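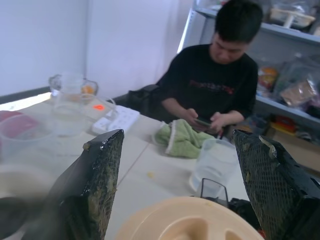 I started the Tunden table notes because I kept losing track of what we do to a kitchen table between the end of cooking and the moment it's fit to sit at again. Recipes get written down all the time, and the mess after them doesn't, at least not in my house. So this folder is my attempt at keeping a decent record of clearing up: what was out, what order it went away in, how long it took, and who gave up halfway. Most of the stuff is really ordinary. There's a peach-colored plate with raised rings and a divided middle, a tall glass with a bit of water left in it, a light green towel in a heap, a measuring jug with something orange in the bottom, and a power strip sitting right out there among the dishes. If your table looks like that at the end of an afternoon, you'll feel right at home in these notes!

Tunden table notes, read me first

Last big edit: November 10, 2018

What's in here

The folder has three kinds of files and they don't all match, sorry. The session notes are plain text, one file per clear-up, written by whoever did the work. Then there's the item list, a spreadsheet with one row for each thing that was on the table. And then there's a file called odds.txt where I put anything I didn't know where to put (the long argument over whether a peeler is a knife is in there, if you want it).

There are 30 sessions so far. The first 8 are kind of rough because I hadn't settled on the columns yet, so if you're sorting or adding things up, I'd skip those or at least read them by eye first. After that it settles down a lot.

The columns

item: what the thing is, in everyday words. Please write "jug" or "pitcher" and don't get fancy. If you can't tell what it is, write "something" and go on with your life.

material: clear plastic, glass, cloth, whatever you're sure of. Leave it blank if you'd be guessing. Trinh Lò went through and blanked a whole bunch of my guesses in January and the sheet got much better for it.

state: empty, some left, full, crumpled, folded. "Some left" covers anything from a last sip to half a jug. I tried splitting that up and hated it.

went to: sink, rack, shelf, drawer, trash, laundry, or stayed. Stayed is a perfectly fine answer. The power strip stays nearly every time.

order: a number, lowest goes first. If two things were carried together they get the same number.

note: anything else. Keep it short-ish, but I'm not the one to talk.

How we clear the table

You don't have to do it our way to add a session, but people keep asking, so this is the usual run.

Cords before water. Anything with a plug or a lit display gets switched off and moved well back before a wet cloth comes anywhere near the table. I was sloppy about this for years and Denise Pearce finally made me write it at the top of the kitchen list in red pen. She's right. Power strip up onto the shelf if you can reach, or at least over to the far side.

Next is anything with liquid in it. Tall glasses are the ones that go over, so they're first to the sink, then the jugs, then the small cups. Carry a measuring jug by the handle and tip out what's left before you set it down in the sink, or you'll be fishing other things out of orange water later. Ask me how I know.

Then the big bowls, and I like to use the biggest one as a carrier - spoons, small cups, lids, all of it goes in and makes one trip. Prodromos Mitsotakis-Vlachou doesn't do this and he walks back and forth like he's getting paid by the step. His tables come out just as clean as mine, so put that down as a matter of taste.

Plates come after that. The divided kind needs a little more attention because food sits in the corners and along the ridges, and a quick swipe just goes right over the top of it. I use an old soft brush and go around each ring, then into the compartments. If it's greasy, give it a soak first. Plastic hangs on to grease way longer than glass does, so run your thumb over it before you call it done.

Cloths go last! I know it's tempting to grab the crumpled towel first and feel like you've achieved something, but then you need it again two minutes later. Use it for the drips, shake it out over the sink, and off to the laundry. Fringed ones get shaken twice in my house, crumbs love a fringe.

Then you wipe. A white top shows every crumb, which I've come to like, because at least you know where you stand. Watch any seams. A cloth pushed across a seam leaves a little line of crumbs sitting in it, so wipe along the seam and finish with something dry. Styliani Gavalas uses a pastry brush for that part and I've started doing it too, it works great.

Naming things

This has been the hardest part, and I did not see it coming. We had jug, pitcher, carafe and "the clear one" all being used for the same object. What we do now: if it has markings for measuring it's a measuring jug, if it's for pouring drinks it's a pitcher, and if it's for drinking out of it's a glass when it's glass and a cup when it's plastic. A plate with sides can be a plate or a tray, and I've stopped fighting about it. Just use the same word all through your own session file.

Colors are by eye, in whatever light the kitchen had. I call it peach, Manikandan Alva calls it salmon, and the sheet says peach because it's my sheet. Light green is light green.

Stuff that's missing or wrong

Times are only there for about half the sessions. I'd start the timer and forget to stop it, so a couple of them look like I spent all night on one bowl. I took out the worst ones and left the cell blank.

Sessions from the Karagiannis place don't have an order column because four people were clearing at once and there wasn't any order to write down. They're still fun to read.

Things that lived on the table all the time (fruit bowl, salt, the radio) are in some files and not in others. I went back and forth on it. For now I'd say put them in and mark them stayed.

Crumbs are not items. Someone entered crumbs as an item. Please don't.

Adding your own

Copy blank-session.txt, clear a table, fill it in the same evening while you still remember. Use a short name for your kitchen, like Brodix or Jirkomer, so we don't end up with a dozen files called "kitchen". You don't need to tidy up your wording for me, and I won't change it, except for obvious typos. If your session uses an item word that isn't in the sheet yet, add it at the bottom and I'll move it to the right spot.

Small tables are as welcome as big ones. A session with two cups and a plate is still a session, and I'd take more weeknight ones if anybody has them - we've got plenty of holidays and birthdays already, where everything the family owns was out at the same time.

Using it

Take whatever you like. Manikandan has been making a little chart of what gets left for last in each kitchen (cloths and lids, mostly) and I'll put it in the folder when he sends it over. If you make something from the notes, I'd love to see it, and if you find a row that makes no sense, send me the session number and the row and I'll look it up in my paper notebook.

Still to do: fix the first 8 files, add a column for lids, and figure out where the lids go.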